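Ticket: Product import stops in the middle, no error message
Product: Tulia for shops, catalog module
Opened by: Lionel Cordier, Vivier (kitchen and toys in wood)
Status: Solved
Priority: Normal
Category: Import / Export

Description of the problem

Dear support team,

I am writing about the product import. I have a CSV file with 135 products, made in my spreadsheet program, and I want to bring it into Tulia. The import begins well and the green bar goes to the end. The message says "Import complete". But when I open the product list I find only 54 products from the file. The others are not there, also not in the drafts and not in the trash.

I did the import three times, always with an empty catalog before. Every time the result is the same number, so I think it is not a problem of my internet connection.

What I use:
Tulia in the browser, standard plan
Language of the account: English (US)
Language of my computer: French
File format: CSV, separated with semicolon
Columns: code, name, category, supplier, length, width, weight, price, stock, description, picture name

What I already tried:
I emptied the browser cache and I signed in again.
I tried another browser. No difference.
I tried with the second computer, in the storage room. No difference, but this computer is also in French.
I divided the file in two parts. The first part came in complete. With the second part I received zero products and again the message "Import complete".

The last test makes me think that there is something in the second part that the import does not like, but I looked at the lines one by one and I do not see it. The prices are correct, the codes are all different, and there is no empty line.

Please tell me if you need the file. I must say that it contains our purchase notes in the description column, so I prefer to send it in private and not put it in the public forum.

With kind regards,
Lionel Cordier

Reply from Zullow support, 9:40

Hello Lionel,

Thank you for the detailed report. You can upload the file with the private attachment button under this ticket. Only our team can open it.

Meanwhile, could you tell us what product comes directly after the last one that was imported? Please also open Settings, then Import, then History, and copy here what you see in the line "Detected encoding".

Added by Lionel Cordier, 10:25

I uploaded the file with the private button.

The last imported product is a bread knife holder. The product directly after is a set of spoons from the supplier Henríquez. It is the first product from this supplier in the file, and after it there are many more from them, mixed with our own things.

In the history the line says: Detected encoding: UTF-8.

I did not know this page before. It would be useful to have a link to it from the import message.

Reply from Zullow support, 11:15

Thanks, that helps a lot. The file is not saved as UTF-8. It is saved in an older Windows encoding, where the letter í is stored in a different way. Tulia looks at the beginning of the file to guess the encoding. Your first lines contain only plain letters, so the guess was UTF-8, and when the importer came to "Henríquez" it could not read the letter and stopped.

It should have shown you an error at this point. We have opened an internal report about the wrong "Import complete" message.

To continue now, please do this:

1. Open the original file in your spreadsheet program, not the CSV.
2. Choose Save as, and in the list of file types take "CSV UTF-8".
3. In Tulia, empty the test products from the catalog.
4. Start the import again, and in the second screen choose UTF-8 by hand in place of "Automatic".

Please do not open the new CSV with a double click before the import. Some programs save it again in the old format.

Added by Lionel Cordier, 14:05

I followed the four points. All the products are now in the list and the name Henríquez is written correctly, with the accent. Thank you for this.

But there is now a second problem, and I am not sure if it is the same ticket or if I must open a new one. The measures are wrong. A board which has a length of 45,5 cm is shown as 455 cm. The weights have the same problem, so the shop calculates shipping costs that are completely crazy. One small salad bowl has a shipping cost of more than 100 dollars.

The prices are correct, which surprised me, because they are written with a comma too.

I put the shop in maintenance mode until this is clear. I lost perhaps one hour of sales, it is not a drama.

Reply from Zullow support, 14:30

We can keep it in this ticket, no problem.

The price column accepts a comma or a point. The length, width and weight columns follow the language of the account, and yours is English (US), where the comma separates the thousands. For this reason it was removed.

You have two possibilities. You can replace the comma with a point in these three columns, or you can set "Number format" to European in the second screen of the import. The setting is under Advanced and it is closed by default, so it is easy to miss.

If you import the same codes again, the products will be updated. You do not need to delete anything this time, but please check that "Update existing products" is marked.

Added by Lionel Cordier, 15:50

I chose the European format and imported again with "Update existing products". I compared 20 products by hand with my paper list, most of them boards and bowls because they have the most decimals. All measures and weights are good now. The shipping cost of the salad bowl is normal again.

I opened the shop at 15:30.

Two small observations for your team:

In the update, the description of some products lost the line breaks. It is one long paragraph now. This is not serious for me, I can correct them slowly.

The category "Toys / Shapes" was created as two categories, "Toys" and under it "Shapes". I find this better than what I had before, so please do not change it for me, but another customer can be surprised.

One thing more, about the pictures. In my column "picture name" I wrote the names with capital letters in some lines and without in others. Does Tulia make a difference? I see a gray square for several products, and I would like to know it before I rename everything.
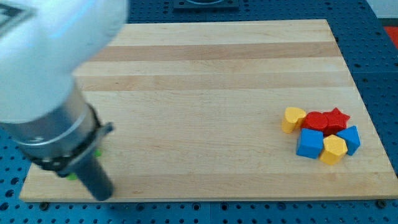
Cutting board with six wooden shape blocks

Reply from Zullow support, 16:20

Glad to hear that the shop is open again.

Yes, Tulia makes a difference between capital and small letters in picture names. "Board-Large.jpg" and "board-large.jpg" are two different files for the importer. The simplest way is to make a new column in your spreadsheet with the function LOWER, paste the result as values over the old column, and then rename the files on your computer in the same manner. After this you upload the folder again in Media and run the import with only two columns, code and picture name. The other fields will stay as they are.

For the line breaks: please put the description text between double quotes in the CSV. Inside the quotes the line breaks are kept.

The double category is the normal behavior. The slash is read as a level. It is written in the help page for categories but not in the one for import, and we will add it there.

Added by Lionel Cordier, 17:45

I did the two-column import for the pictures. The gray squares are gone except for one, a rolling pin. For this one I simply never took a picture, so it is my mistake and not yours.

The descriptions I will do another time, with the double quotes.

For other customers who find this ticket, I write here what I use now for each import:

File type: CSV UTF-8
Encoding in the second screen: UTF-8, by hand
Separator: semicolon
Number format: European (under Advanced)
Update existing products: marked
Picture names: all in small letters

I would like to receive a message when the wrong "Import complete" is repaired, if this is possible. Otherwise you can close the ticket.

Lionel Cordier

Note from Zullow support, 17:55

Ticket closed as solved. Customer added to the notification list for the import message report. Help page for import: lines about slash in categories and capital letters in picture names sent to the documentation team.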